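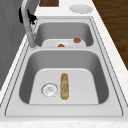
Edthorpe Book Fair, Saturday

I'd been meaning to go to the Edthorpe book fair for years and finally drove over with my friend Prasanna Sheikh, who had packed enough snacks for a week. It's 45 minutes from my place if you don't stop (we stopped). Parking was behind the old high school, and you walk in through the gym, which still smells like a gym!

The small presses were upstairs, so that's where we went first. Plirkthorpe had the table I liked best, mostly short story collections with plain gray covers, and the woman running it let me stand there and read a whole story before I bought anything. It was set on a ferry, two sisters not speaking to each other, and I'm still thinking about the ending. I paid $20 for the hardcover and didn't feel bad for a second.

At 4 we squeezed into the library for Selvaraj Sikder's reading from his new novel, Flindutow. He reads fast and kind of quietly, and the mike kept popping, but the chapter about the father's funeral lunch had the whole room laughing. Prasanna asked him how long the first draft was. It came to 1,154 pages, and he says his editor still hasn't forgiven him.

Downstairs was mainly used books. I dug through the Petersen boxes for ages looking for old story anthologies and came away with two, one missing its back cover. The coffee line was terrible, so eat before you go. They're doing it again next August, and I've already asked for the day off.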